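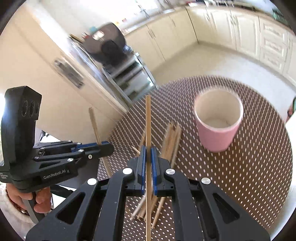
Prutik bar soap is back, with two changes

If you ordered from us last winter, you probably know that the Prutik soap sold out before the holidays and did not come back. We had a lot of email about it. The maker was moving to a bigger workroom and could not take orders from small shops like ours until the move was finished. That is done now, and the first boxes got here last week. We have 474 bars on the shelf as of this morning.

The oatmeal bar is the same as before. It has olive oil, coconut oil, shea butter and ground oats, and no added scent. The lavender bar has changed a little. The old one had lavender buds pressed into the top, and several of you wrote to say they ended up in the drain. The new one leaves the buds out and uses the oil only. The smell is a bit lighter than it was. If you liked it strong, you may want to start with a single bar before you buy the three-pack.

The other change is the wrapper. The soap used to come in a printed box and now it comes in a plain paper band. The ingredients are on the inside of the band, so don't throw it away until you have read it. Anyone with a nut allergy should know that the cedar bar contains sweet almond oil. The oatmeal and lavender bars do not, but all three are made in the same room.

Prices are the same as last year for single bars. The three-pack went up by 2 dollars.

How to make a bar last

We get this question more than any other. Handmade soap has a lot of glycerin left in it, and it goes soft if it sits in water. Keep it on a dish that drains, away from the shower spray. If you buy several at once, take the bands off the spare bars and leave them in a linen closet for a few weeks. They keep on drying and get harder. A large bar can also be cut in half with a kitchen knife while it is fresh - the half you aren't using stays dry.

Some of you have asked about a white, dusty layer on older bars. That is soda ash and it rinses off the first time you use the soap.

New: Gashaw hand balm

Gashaw is a two-person company that started out selling at a weekend market in Trakomstead. They make one product in two sizes. It is a beeswax and sunflower oil balm for dry hands, and it is quite firm. You have to rub it with a thumb for a few seconds before any comes off. On warm days it is easier to use.

I have had a tin next to the sink since August. It is greasier than a lotion for the first ten minutes, so I use it at night or after the dishes are done. My knuckles usually crack when the heat comes on in the fall and so far they have not. I also tried it on my heels with socks over the top and liked it better there than on my hands. It has a faint honey smell from the wax. There is no water in it, so it does not need a preservative, but keep wet fingers out of the tin.

The balm is not vegan. We are still looking for a vegan one that holds up as well, and if you make one or use one you like, write back to this email.

Out of stock or going away

The Prarner dish brushes are delayed again. We were told December and I would not plan on them for gifts. If you have one on backorder you can wait, swap it for store credit, or get your money back. Reply with your order number and tell us which.

The small glass roller bottles are being dropped when the current ones are gone. We sold very few and too many broke in the mail. The amber dropper bottles are staying.

Refill day

The shop in Trakomstead will do refills every Saturday through the end of the year. Bring any clean, dry container with a lid. We weigh it empty, fill it and charge by the ounce. Castile soap, laundry powder and the unscented lotion are all available. The lotion is thick and does not pour well into narrow necks, so a jar is better than a bottle. Customers brought in 972 containers for refills last year, up from 900 the year before, and the line on the last few Saturdays got long. Before eleven is the quiet time.

Orders placed online for pickup are ready the next business day. They are held for two weeks at the front counter, under the last name on the order.

Sent Oct 20, 2026. To change how often you get this newsletter, use the link at the bottom of the email.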